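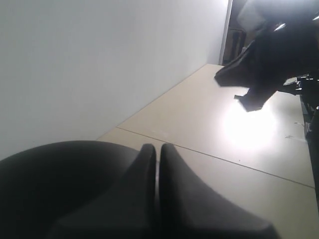
Rapport de projet de fin de semestre
Aménagement et rangement d'un poste de travail partagé
Atelier Clanville, salle du rez-de-chaussée

1. Objet du projet

Le présent rapport rend compte du travail mené par notre groupe sur la réorganisation du poste de travail de l'atelier Clanville. La demande émanait du département, qui souhaitait disposer d'une surface dégagée pour les séances de manipulation, et d'un emplacement fixe pour le matériel porté sur la tête (casques, lunettes, sangles). Le groupe comptait cinq étudiants. Les travaux ont débuté en mars et se sont étendus sur le reste du semestre.

2. État initial

Lors de la première visite, le plan de travail servait à la fois d'établi, de zone de dépôt et de table de réunion. Le matériel y était laissé d'une séance à l'autre. Les casques étaient posés à plat, sangles dépliées, et leur réglage devait être repris à chaque utilisation. Un relevé effectué auprès des usagers a fait apparaître que la remise en ordre occupait une part notable du temps de séance, sans que cette tâche soit attribuée à quiconque.

3. Choix retenus

Le groupe a d'abord envisagé le remplacement complet du plan. Le devis établi par la maison Furtado s'élevait à 1 040 euros, pose comprise, et dépassait l'enveloppe de 780 euros accordée au projet. Il a donc été décidé de conserver la surface beige existante, dont l'état a été jugé satisfaisant, et de reporter la dépense sur les supports et le rangement mural de la pièce voisine, fournis par Gostier.

La ligne de joint qui traverse le plan en diagonale a été prise comme repère. Le côté du mur est réservé au dépôt, l'autre côté à la manipulation. Cette solution ne demande aucun marquage supplémentaire et laisse le mur blanc libre de tout affichage, conformément au souhait exprimé par le département.

Pour les casques, la méthode Zerness, étudiée en cours, recommande un support en forme de tête plutôt qu'un crochet. Le volume du support maintient la coque et permet de ranger l'équipement avec ses lunettes en place. Le contrôle de la molette latérale peut se faire sans décrocher l'ensemble.
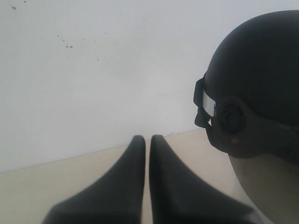 Nayara Arruda a fait observer, lors de la présentation intermédiaire, que le support en forme de tête prenait beaucoup de place pour un seul casque et qu'il faudrait revoir la question si le parc venait à s'agrandir. Elle a également demandé que le réglage des sangles soit noté sur une fiche, afin que chaque usager retrouve le sien.

4. Suites données

La fiche de réglage a été rédigée et placée dans le classeur de l'atelier. La question de l'encombrement reste ouverte. Deux variantes ont été dessinées, l'une avec un support plus étroit, l'autre avec une tablette déportée vers le passage de la porte. La seconde a été écartée à ce stade, car elle réduirait la largeur de circulation.

5. Budget

Les dépenses engagées restent inférieures à l'enveloppe. Le reliquat a été affecté aux produits d'entretien du plan de travail. Les factures figurent en annexe, avec le plan coté de la salle et le compte rendu de la présentation intermédiaire.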